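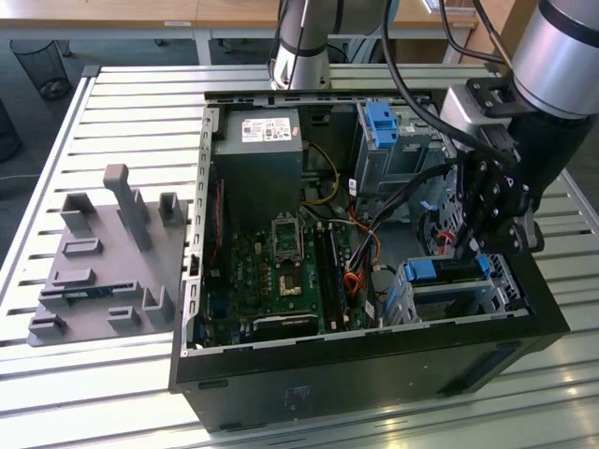 The Tryout Bench

REVIEWS > WORKSHOP AUTOMATION

I have built and torn down a lot of desktop PCs, and I still hold my breath when I push in a stick of memory. You know the feeling – you lean on it, the board bends a little, and you wonder if you just bought yourself a new motherboard. So when Skernow offered me three weeks with its Bench Kit, a package meant to teach a robot arm to do exactly that job, I said yes before I'd finished reading the email.

The kit doesn't include an arm. You bring your own, and Skernow sells you the stuff that goes around it: a gripper with swappable fingers, the mounting hardware, a software license for one year and the files for a parts tray you print yourself. The starter bundle is $918. If you already have a gripper you like, the software and tray files alone are $479, and I suspect plenty of people will go that way.

I did my testing at Oltwood, a refurbishing shop that takes in old office towers and sends them back out with more memory and a fresh drive. Reshma Mabaso runs the floor there and had cleared a slatted aluminum table for me, which turned out to be a blessing, as you can bolt things down pretty much anywhere. We laid a black tower on its side, opened it up and got going.

The tray is my favorite part of the whole package! It's just a plate with posts and slotted holders on it, printed in gray in our case, and it looks like something from a kid's building set. But it holds the small parts in the same spot every single time, and that makes life so much easier for the arm. Our first print took all night and came out with one holder too tight. Lesego Mokgethi, who does the printing at Oltwood, opened up the slot a hair in the file and the second one was fine.

Teaching comes next. You guide the arm to the part, close the fingers, move over the board, line up, press. The software (they call it Zorna) saves each stop and lets you name it. I had a first working routine by lunch, and I'm no programmer. Changing it later is clumsier. Move one stop and Zorna wants to check every stop after it, with a little pop-up for each, and by four in the afternoon I was saying rude things to the laptop.

How did it do? Over the three weeks we ran 29 full installs that I kept notes on. The good ones are lovely to watch – slow, steady, no drama. The bad ones were mostly my fault, with the tower nudged a little out of place between runs. The kit has no good answer for that. Cables bother it too. A loop of wire lying over the memory slots will stop a run cold, so somebody has to tuck everything back first, and in an old office machine there's a lot to tuck.

I called Hendrik Mabuza in Skernow's support department about the pop-ups. He was patient with me and said a "check later" button is due in August. I'd wait for that if I were on the fence.

Would I buy it? For my garage, no, I can hold my breath for free. For a shop like Oltwood, which handles 800 towers a year, I'd take the cheaper bundle and spend the rest on a good clamp. Reshma has asked to keep the tray.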